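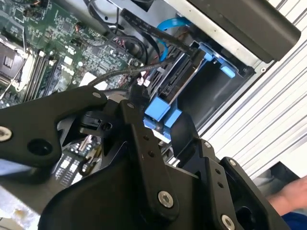 Side off, looking in toward the drive bay.

Gutitz 69-piece screwdriver kit: a review from someone who loses screws

Mon 4 October

I've owned a lot of bad screwdrivers. There's a drawer in my house that is basically a retirement home for them, all rounded tips and wobbly shafts, and every time I want to get into an old computer I dig through it, swear a bit and end up using the one with the paint on the handle. So when the Gutitz kit went on sale in April I bought it on the spot, and I've been using it long enough now to have opinions.

You get 69 pieces in a zip case that opens flat like a book. Most of those are bits, obviously, and if you're like me you'll use maybe four of them on a regular basis and feel quietly rich about the rest. There are two handles, a fat one and a skinny one, plus an extension, a flexible shaft, tweezers, a little pry tool and a magnetic mat. The case is a good size for a shelf and a bit too big for a coat pocket (I tried).

The fat handle is the star. It has a spinning cap on the end, so you can rest your palm on it and twirl with your fingers, and it makes taking off a side panel almost fun. The grip is rubbery without being sticky, and it's got enough weight that it doesn't feel like it came out of a cracker. I had a Warnever set before this, and that one had a hard shiny handle that slid around the minute my hands got warm. No contest!

The magnets are strong. Like, properly strong. I can hang a case screw off the end of the long extension, turn it sideways and poke it down into the back corner of a tower, and it stays put. My old method was a blob of sticky tack, so you can imagine how pleased I was.
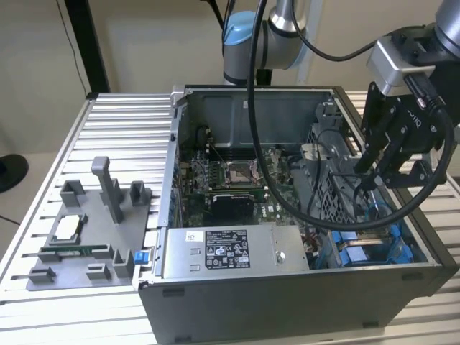 A desktop tower on its side with the motherboard showing and the CPU socket empty.

If you do this kind of work, please lay the computer down. I spent years working on towers standing upright, with my head tilted like a confused dog, and every screw I dropped fell into the power supply. On its side you get gravity helping you for once, and anything you drop lands somewhere you can see it.

Now for the grumbles. The skinny handle is fine for laptops and glasses but the collar that holds the bit has some play in it, and on really tiny screws I can feel the tip rocking. It hasn't chewed anything up so far, but I don't love it. The Durnero kit I borrowed over the summer was tighter there, though it had half the bits and the case smelled like a new shower curtain.

The labels are my other complaint. The sizes are printed on the foam next to each slot in pale gray on slightly darker gray. In daylight, okay. At nine in the evening under a desk lamp, forget it. I went over the ones I use with a white paint pen, and that has held up well, but come on, Gutitz, somebody must have tried reading those before they shipped it.

The flexible shaft I've used exactly once. It bent, it wandered, I put it back. Maybe there's a job it's perfect for and I haven't met it yet. The tweezers are better than I expected – nice fine points that meet properly – and the pry tool is a piece of plastic that does what a piece of plastic does.

The mat deserves a mention too. It's small and it has a grid you can write on, so I put "fan" or "drive" in a square and park the screws there. I still ended up with one screw left over on the last build, but I blame me for that.

Would I buy it again? Yep. If you only fix phones and watches, I'd look at something from Gautier instead, as their small handles are lovely and you won't miss the chunky one. For desktops, flat-pack drawers, battery covers and that one cabinet hinge that's always coming loose, this is the kit I reach for. I'm giving it four stars, and it would have been more if I could read the labels.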